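Listening for Leaks Under Mestier
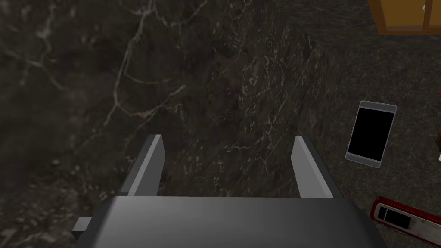
Water utilities lose most of their treated supply through small fractures that never reach the surface. In Mestier, where the mains lie under 2 meters of packed gravel, crews used to find them by ear, with a steel rod and a stethoscope. In November the town began using the Drirkura, a correlating sensor set built by Esero.

The method is simple. Two sensors are clamped to valves on either side of the suspected fault. Each records the noise of escaping water, and the difference in arrival time gives the distance to the leak. On iron pipe the position error was under 18 centimeters. Plastic pipe damps the higher frequencies, so the sensors must be set closer together and left to record for longer.

"Traffic is the main source of error," says Kirsten Østergaard, who ran the trials. Her crew now records at 3 a.m. and repeats each run 5 times. A full set costs 3,000 euros, without the pipe locator.

Comments

dmitri_p: What spacing did they use on the plastic?

Steinarsdóttir: We rent a similar unit. Battery life in the cold is poor.

Halvard: Ground mics still win on short service lines.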